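Folding on a covered table, and other laundry habits I've picked up

Posted March 5, 2022
Filed under: Laundry, Small Jobs

I used to fold everything on the bed. You tip the basket out, you fold half of it, the phone goes, and at bedtime there's a heap of clean washing where your legs should be, so it all goes back in the basket and by morning you can't tell it from the dirty stuff. I did that for years! What cured me was moving the whole job to a table, with a cloth over it, and I've become a bit of a bore on the subject, so I thought I'd write it all down in one go and then my family can have some peace.

Start with the cloth. Any old tablecloth or flat sheet will do as long as it's plain and has no fringe. A bare table is slippery, and a T-shirt laid on a slippery table wanders off every time you pull a sleeve straight. Cotton on cotton stays put. Mine is a cheap green one from the Skokier outlet and it has been through the wash more often than anything that's ever been folded on it. I like a soft green because white shirts and navy socks both show up against it, and so does fluff, so you can see when the cloth itself wants shaking out of the back door.

Height matters more than I expected. The first table I tried was 75 cm high and that suits me nicely, but I'm not tall, and if you find your lower back grumbling then go up a bit (a folded-down ironing board on its highest setting isn't a bad stand-in, though it's narrow for jumpers).

Now the T-shirt itself. Lay it out flat before you do anything else. I know, it sounds too obvious to type, but most bad folding is just a shirt that was never flat to begin with. Take it by the side seams, one hand each side, and give it a gentle tug outwards. Then do the hem, which always wants to roll up on itself, then the sleeves. I smooth from the middle out with the side of my hand. Two sides in, bottom up to the collar, and once more if your drawer is shallow.

Jeans I do first and get out of the way. Leg over leg, seat tucked in so you haven't got that silly triangle sticking out, then in half and half again. They go at the end of the table while I get on with the tops.
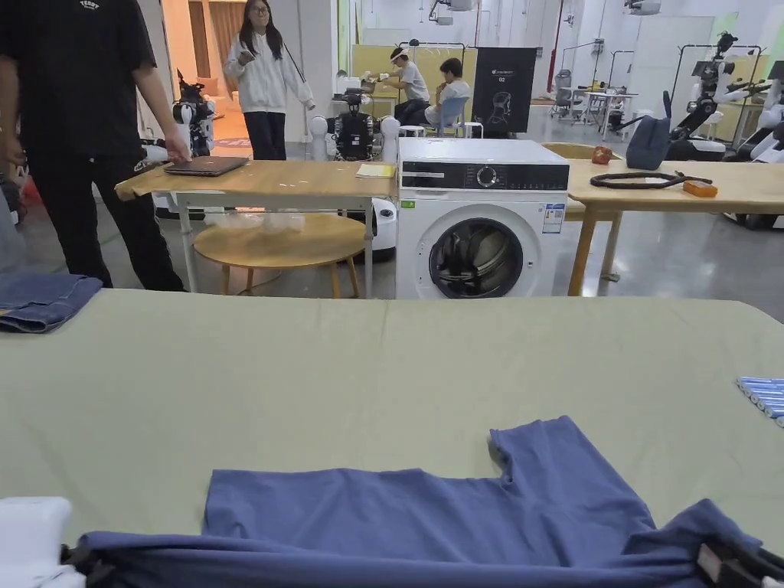

Igwe wrote in to say: I do mine with the shirt face down, sides in first and then the sleeves back on themselves, and I never bother with the hem until the very end because it only rolls up again while you're fiddling with the rest. Jeans I roll. They take up less room in the drawer and you can see every pair.

Well, I tried it Igwe's way for a fortnight. Face down is better for anything with a print on the front, I'll give you that, as the picture ends up on top when you flip it over and you can find the one you want. Leaving the hem till last I couldn't get on with at all. Mine went lopsided. But if you've got a rhythm, keep it, and the rolled jeans are a good tip for a deep drawer (mine is too shallow, they stop it shutting).

Where to put the table

As near to the washing machine as you can manage, and if the dryer or airer is in the same room, better still. Every doorway you carry a basket through is a chance to put it down and forget it. When we lived in the Clesitz flats the machine was in the kitchen and the only table was in there too, and I've never been so on top of my laundry before or since. If you're short of space, a folding table that lives behind a door is fine. Just leave yourself room to walk round three sides of it, so you can do sheets without climbing over a chair.

And keep other things off it! A folding table collects post, chargers, pens, somebody's lunch. I have a second little surface nearby for all that, and anything out of a pocket goes there as well. I'm strict about it for a whole day and then hopeless, but it does help.

Drying and timing

I try to fold within 27 minutes of things coming out of the dryer. That number is very exact, I'm aware; it's the length of the radio programme I like, and I found by accident that if the basket sat until the end of it the cotton was still smooth, and if I wandered off and had a bath it wasn't. Shake each thing once, hard, by the shoulders or the waistband, as you lift it from the basket. Half your creases go in that one shake.

For line-dried things you've more leeway, but peg shirts by the hem and not the shoulders or you'll be smoothing out little peg ears on the table for ever.

If something has been left in a heap and gone crumpled, don't reach for the iron straight away. Spritz it with plain water from a spray bottle, lay it flat on the cloth, pull it straight at both sides and leave it while you do five other things. By the time you come back it's usually good enough for a T-shirt. Not a work shirt, sorry.

Looking after the cloth

It needs a wash of its own every so often, and it needs to lie flat or there's no point in having it. The trouble with a cloth that's a bit short for the table is that it creeps. You lean on the near side, it rides up, and a ruck forms right where you want to put your next shirt. A few ways round it:

Pull it straight again between loads. Takes two seconds, and I forget every time.

Put a strip of that rubbery non-slip drawer liner underneath. I had half a roll of the Prultia one left over from the cutlery drawer and it has worked a treat.

Use tablecloth clips if your tabletop is thin enough to take them. Mine isn't.

Hold the near edge down with both hands and sweep the wrinkles away from you, towards the far side. If you sweep towards yourself you just bring the lot back into your lap.

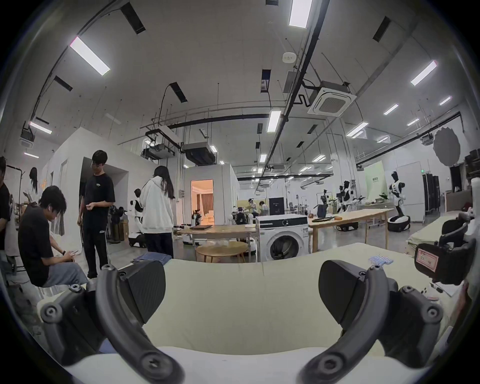

Pale green cloth on a white top, still slightly wrinkled along the fold.

While I'm on wrinkles, a crease down the middle of the cloth from being stored folded is a nuisance for weeks, as every fine knit you lay over it seems to find it. I roll mine round a cardboard tube now and stand it in the corner behind the airer. Wrapping paper tubes are good, and if you've a wide cloth, fold it once lengthways first so it fits.

A few odds and ends before I go

Socks last, always. They're the fiddliest and if you start with them you'll lose heart.

Stack no more than five T-shirts in a pile or the bottom ones go skew when you lift it. Carry the pile with one hand flat underneath and the other on top, like a sandwich.

My drawer is 26 cm deep front to back on the narrow side, so I fold to that and stand the shirts on their edges. Measure yours before you settle on a fold. I did it the other way round and had to redo the lot.

Hoodies: hood down flat onto the back first, then arms across, then up from the bottom. Don't try to stand them on edge, they just slump.

If you've a better way with fitted sheets, please do leave it in the comments. I roll mine in a ball and shut the cupboard quickly.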